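Schmuckständer Braltent mit ovaler Schale im Test 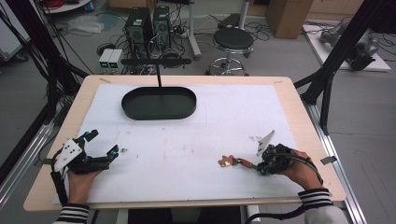
Der Braltent auf dem Basteltisch: schwarze Schale, senkrechter Stab, Querstange.

Gesucht war ein kleiner Ständer für Ketten und Armbänder, der auch lose Teile aufnimmt. Den Braltent habe ich im März bei Jindia bestellt. Er kam nach zwei Tagen, flach verpackt und ohne Kratzer.

Aufbau
Der Stab wird hinten in die Schale geschraubt, die Querstange oben aufgesetzt. Werkzeug braucht man dafür keines. Eine Anleitung liegt bei, allerdings nur als Zeichnung. Beim ersten Versuch saß die Querstange leicht schräg, nach einer halben Umdrehung am Stab war sie gerade.

Im Gebrauch
Die Querstange ist ungefähr so breit wie die Schale. Acht Ketten passen darauf, wenn man sie nicht zu eng hängt. Lange Ketten liegen mit dem Anhänger in der Schale auf, was mich nicht stört. Wer sie frei hängend haben möchte, sollte sich das höhere Modell von Samuser ansehen. Das kostet aber deutlich mehr und braucht mehr Platz.

Der Boden der Schale ist flach und der Rand niedrig. Ringe und Ohrstecker bekommt man gut heraus. Kleine Perlen springen dagegen leicht über den Rand, wenn man sie hineinschüttet. Zum Sortieren nehme ich deshalb weiterhin eine tiefere Dose.

Unter dem Ständer liegt bei mir ein großer Bogen weißes Papier. Der Tisch ist aus hellem Holz und soll keine Flecken bekommen, und auf Weiß finde ich heruntergefallene Kleinteile schneller wieder. Das Papier ist inzwischen verschmiert und wird demnächst gewechselt.

Was mir nicht gefällt
Auf der schwarzen Oberfläche sieht man Staub schon nach kurzer Zeit. Außerdem ist der Ständer leicht. Hängt alles auf einer Seite, kippelt er. Vier kleine Filzpunkte unter der Schale haben etwas geholfen, mitgeliefert werden sie nicht.

Fazit
Für kurze und mittlere Ketten reicht der Braltent aus. Für schwere Stücke würde ich ihn nicht nehmen. Von mir vier von fünf Punkten.

Gwion Eynon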